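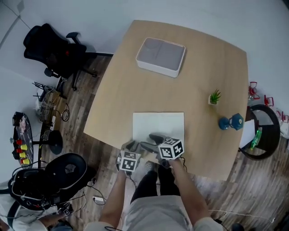
Samira Akl told her new crew at Flundiveck that the first thing she lost when the machines came was the talk across the packing table, and that it took her until June to notice how much she missed it.

Chapter 4
When the Work Changes Hands

Hold on to her remark, dear reader, as we'll come back to it more than once! Flundiveck used to pack 400 orders a shift and now packs 905, and yet the people there mostly speak about smaller matters: who they stand beside, what their hands do all day, and whom they ask for help.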